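New pads on the hand-held gripper

July 26, 2022

I put off replacing the pads for too long. The old ones had gone shiny along the edges, and anything with a smooth plastic case was slipping out when I tilted it. Ese Etim had a spare set from Lehner and mailed them to me, so I did the job last night at the table by the window.

Getting the old pads off took longer than fitting the new ones. I scraped the glue with a plastic card, wiped the jaws down and left them for 40 minutes. Then I pressed the blue rubber on, one jaw at a time, and checked the screws near the arm joints. One was a quarter turn loose. I don't use threadlocker on those because I have them out too often.

For the grip check I use a 5 V adapter and a shallow cardboard box. The adapter is a good test piece: flat faces, hard corners, and a cable pulling it to one side.

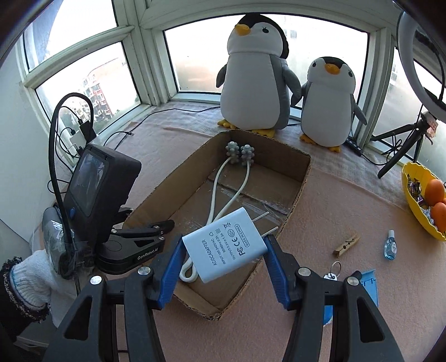 Settings and upkeep

I close the jaws until the pads just start to give, then stop. Liam Ó Dálaigh runs his tighter, but he mostly picks up metal parts.

My log is at 1,694 grips since the last rebuild. I wipe the pads every 100 and go over all the screws every 500. The next full strip-down will be in August, when the pivot pins I ordered from Guna should be in.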